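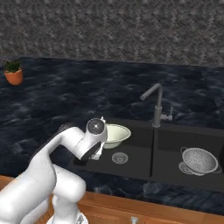 Mercredi 18 août 2021. Bon, les terres pour l'émail Kiltari sont enfin tamisées ! J'ai repris toute la série de février, celle qui faisait des piqûres au refroidissement, avec la silice de chez Cedden à la place de l'ancienne. Ce que je cherche côté teinte, c'est un bleu marine veiné de gris-bleu, comme le plan de travail autour de l'évier double — assez sombre, avec des veines qui restent floues. Pour l'instant mes plaquettes tirent trop vers le violet (le cobalt, toujours lui).

Pesée : 400 g de base sèche, 2 % de cobalt, le reste selon la fiche Priniser. Attention, la fiche donne l'eau à part, je me suis encore fait avoir.
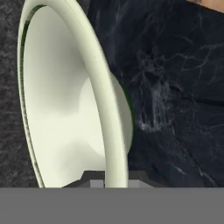
Blanc crème, bord épais, intérieur lisse.

Pour le blanc, je garde la recette Kyriakidis sans y toucher, elle me plaît beaucoup ! À essayer quand même en couche plus mince sur les lèvres, sinon ça coule au four. Cuisson demain soir si le programmateur veut bien — penser à racheter des cônes et à nettoyer la plaque du bas.

Nous utilisons des cookies pour mesurer l'audience de ce site. Accepter | Refuser | En savoir plus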